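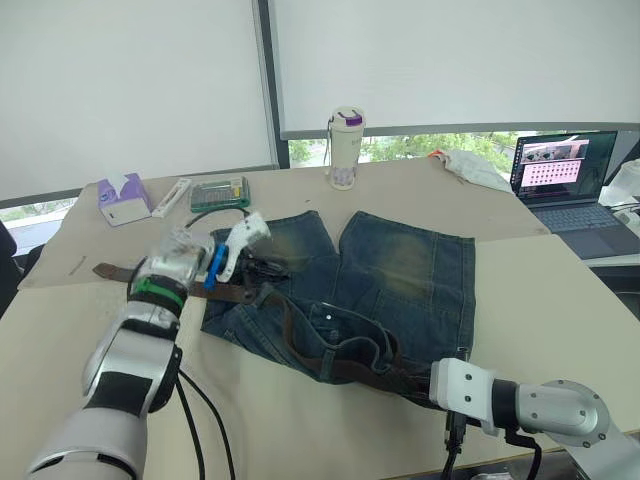
Murneo (software)

Murneo is a planning and control package for robots with two arms that handle clothing and other soft goods. It grew out of Clavurach, an older motion planner for rigid parts, and took over that project's collision checker and most of its logging tools.

Background

Cloth is a wonderful problem for a planner. A metal block has a position and an angle, and that's the end of it, but a pair of jeans can bunch, twist and fold in more ways than any table of poses could hold! Add a leather belt threaded through the waistband and the robot has two materials to deal with, one soft and one fairly stiff, each pulling on the other. Belt handling has become a favorite test for Murneo users, with one gripper pinching the denim near the belt while the other holds the belt itself.

Perception

The perception module, Skusbridge, marks edges, seams and likely grasp points in each camera view. Its first training set had 2942 labeled views of trousers; the current one has 3408 and adds belts as a separate class. Faded denim is a harder case than it sounds, as a worn patch across the thigh can look a lot like a crease.

Planning and control

Murneo plans for both arms at once. One arm is assigned to hold and the other to move, and the roles can swap in the middle of a task. The planner proposes 210 short paths per step, drops those that would stretch the fabric or cross the arms, and scores the rest. A force limit at each wrist (set separately for cloth and leather) stops a pull early.

Tooling

Recorded runs open in the Londoño viewer, a lively little program that lines up camera views, gripper state and planner scores on one timeline. The public collection holds 1843 runs. Support for buckles was added in August and is still marked experimental.

See also: Clavurach; cloth simulation; bimanual manipulation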